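Cladudell Listening Nights: Frequently Asked Questions

Cladudell is a live music series for singers, spoken word artists and small bands, held at the Irneck hall every February. We love doing this, and we get a lot of great questions, so we've gathered the ones that come up most.

Last updated 2024-11-13 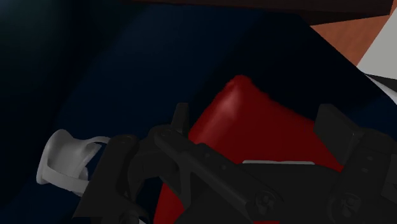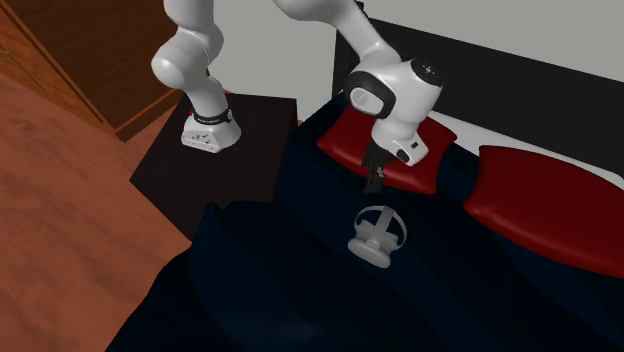 Who can play?
Anybody with original material! We've had gospel duos, a rapper with a cello player, poets, a surf band and one very loud brass trio. You don't need a record deal or a manager. You do need to be able to fill a 20-minute set, and at least half of it should be your own writing.

How do I apply?
Send us two songs or poems, recorded any way you like. Phone recordings are fine, and some of our favorite sets ever started out as one. Add a few lines about yourself and tell us how many people will be on stage.

Who picks the acts?
Shahab Esfahani books the whole series and listens to every single submission, all the way through. Last season there were 1035 of them, so please be patient with him. Everyone gets a reply, yes or no.

Do performers get paid?
Yes. Each act gets $200 per set, plus everything from its own merch table. We don't take a cut of shirts, records, books or anything else you sell.

How big is the room?
Irneck holds 700 with the balcony open. The sound up there is gorgeous, by the way. If you've only ever stood on the floor, try the balcony once!

How much are tickets?
$5 at the door, cash or card, and kids under 12 get in free with an adult. There's no presale. Doors open an hour before the first act, and the line moves fast.

What is the Cloller set?
Cloller is our house band, and they close each night by backing anyone from the bill who wants to try something new. Bring a chord chart if you have one. If you don't, hum it to them at sound check and they'll find it.

Can I record my set?
Please do! Declercq runs our sound desk and can give you a stereo mix on a USB drive if you bring your own. Ask before you go on. Multitrack recordings need a week's notice.

Is the hall accessible?
The main floor, the stage and the restrooms are all step-free. The balcony is stairs only.

I applied last year and didn't get in. Should I try again?
Yes, absolutely. Several of last season's acts were on their second or third try. Send new material if you have it.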